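Small Claims From the Kitchen Table: Household Tips for People With a Court Date

Posted by Shobha Nair, 02/05/2023

I have now been to small claims twice, once over a dishwasher and once over a fence, and both times the hard part happened at home. The law was fine. The paper was everywhere. Several of you wrote in after the fence post asking how I kept it all straight, so I've put the housekeeping side in one place. I am not a lawyer, and the clerk at your courthouse will tell you she isn't one either, usually before you've finished saying good morning.

Clear one surface and defend it. Mine was the end of the kitchen table nearest the wall. No mail, no fruit, no homework. If you need to eat there, move the whole pile to a baking sheet and slide the sheet on top of the fridge. A rimmed half-sheet holds a surprising amount of grievance.

Do not staple anything. You'll be pulling pages apart to copy them, then copying them again when the other side says they never got theirs. Binder clips, the medium ones. Write the exhibit letter on a sticky note and put the note on the back.

Receipts fade. The shiny kind from the hardware store was nearly blank by the time I needed it, and I had kept it on a sunny windowsill like an idiot. Photocopy the day you get home, then put the original in an envelope in a drawer. Keep it out of those clear plastic sleeves too, some of them lift the ink right off.

Coffee on a filed copy: blot, don't rub, then press between two paper towels under a heavy book overnight. I use the Iyengar cookbook, which weighs about as much as a toddler. The stain will stay. The judge has seen worse.

Get a box with a lid. I bought a Binico file box, and it's ugly and it closes. The cat had been sleeping on the defendant's answer. An accordion file works if you're tidier than I am, but mine popped its elastic in the courthouse parking lot and I chased page three of an estimate under a minivan.

Keep a call log by the phone. Date, time, who you talked to, what they promised. A cheap spiral notebook is better than loose sheets. I had 65 entries for the dishwasher alone, most of them reading "on hold, gave up."

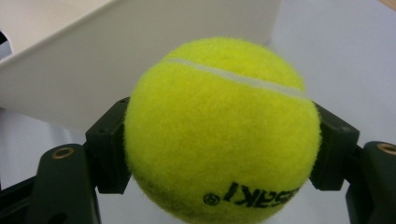
Tape the hearing notice inside the cabinet where you keep the mugs. You will see it every morning whether you want to or not. Write the room number on it in marker. Mine was 604, and I still went to the wrong floor.

The night before, put the box, your ID and quarters for the meter by the front door. Iron the shirt then as well. If the iron spits rust, run it over an old dish towel on full steam first, and do this before you are wearing the shirt.

Pack a snack that doesn't crunch.

When it's over, resist the bonfire. You may need the judgment to collect, and collecting is its own hobby. I was awarded $229 for the fence and have seen $200 of it. The box is back on top of the fridge.

Next time: getting candle wax off a notarized affidavit, which I wish were a hypothetical.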